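Workshop notebook, Tritevwood
May 25, 2020
S. Entili

Sorting day at last! I've been wanting to get at the odds-and-ends stock since before we rearranged the benches, and this morning I finally had the tabletop clear and the big grey bin out on it. I do love that bin. The sloping sides mean nothing hides in a corner for long, everything slides back towards the middle, and the floor is so scuffed by now that another scratch makes no odds.

Plan for the day: go through the small stuff, decide what each bit is for, and stop keeping things in the "misc" drawer, where they go to be forgotten. Hegyi's old list says the drawer holds 54 items. I don't believe it for a minute, but I didn't check, I was having too nice a time.

Notes on the toy bricks first. The green ones are lovely to work with. The rim and the round bits on the face give you something to line up against, and you can tell from across the room if one has turned a few degrees. I'd like them kept together in their own tub from now on, please, with the lid ON (Syahrul will know who I mean, and yes, I am Syahrul).

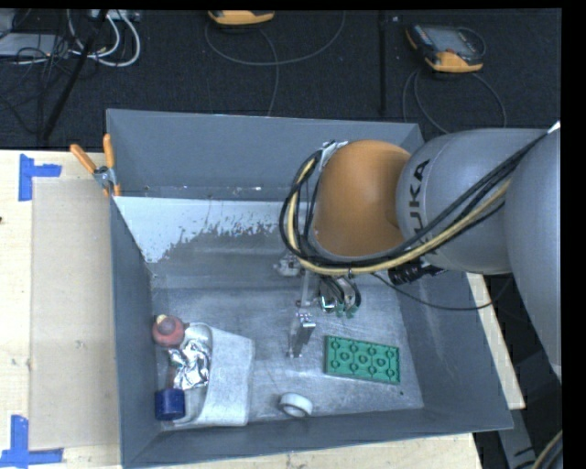 Small rings next. These are trickier than the bricks, because they roll, and they end up leaning on whatever is nearest. I used to stack them on a dowel, and I think we should go back to that. Flerside sent us a peg board in August that would do the job beautifully and it's still in its wrapping behind the door. I'll put it up tomorrow if I can find the right screws.

Something I want to try: sort by how a thing sits, before sorting by size or colour. Flat things, things that roll, things that tip over. I did a first go on paper over lunch and it's much quicker to decide where an object belongs. Colour is pretty but it doesn't help much when you've got six shades of grey. Size is all right until you meet something long and thin.

Labels: the Nellard roll came with 1,000 on it, which ought to see us through to the end of the decade. The printer only jammed twice. Please use the matt ones, the shiny ones peel.

Still to do
- dig out the peg board
- new tub for bricks, clear if possible
- wipe the bin floor, crumbs of something have got in again
- ask Hegyi whether the 4,000 on the shelf card is a stock number or a quantity (please let it be a stock number)
- go through drawer 2

Very pleased with today. The bench feels twice the size with the drawer contents off it, and I've got a proper scheme to argue about with everybody at the next catch-up. Kettle's broken, by the way, use the one upstairs.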